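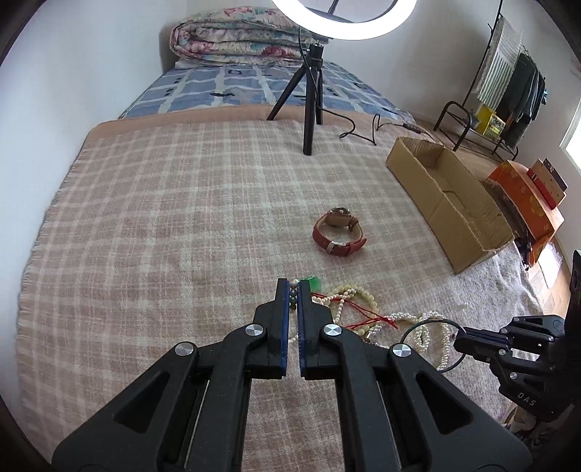 Chang-ho Yeon objected, when an earlier draft of this section went around, that "slip" is the wrong word for most of what we had recorded. In his reading the fingers held the strand well enough, and the failure came later, when a second strand which nobody had commanded to move was pulled along with the first. We accepted this remark and divided the failures again. The result is given below.

4.3 Failures with beaded and corded items

Figure 3. Hand-held grippers during work on the jewelry task. Beads are pinched between the fingertips of the nearer gripper; red cords and other strands lie close to the contact point.

The Kultine set contains 900 demonstrations, and 100 of them were replayed on the arm at the Vallejo site. In 40 replays the arm did not finish the task. We call a failure "drag" if the grasp was kept but a neighboring item moved with it, and "loss" if the item left the fingers before the release command. Drag was the more common type. Loss appeared mainly with small round beads, which can roll along the pad when the fingers close unevenly.

Drag is also the more serious type for safety. The force limit of the controller was chosen for single rigid objects, and a tangled strand does not load the wrist at once. The load grows slowly while the loops tighten, and then it rises very fast. In 10 of the failed replays the limit was reached only after the arm had already lifted, so the protective stop left the strand hanging under tension. One cord broke in this condition and the beads scattered over the work surface. No person was inside the marked area, but the operator had to reach under a stopped arm to free the rest – a step which our procedure at that time did not describe.

We first suspected the Skastus driver, as it had shown late stop messages in March. The logs do not support this. The stop was sent in time in every case, and the threshold itself was too high for this kind of load. The Pomholm group proposed to watch the rate of change of the force as well as its value, and we discuss this proposal in Section 5.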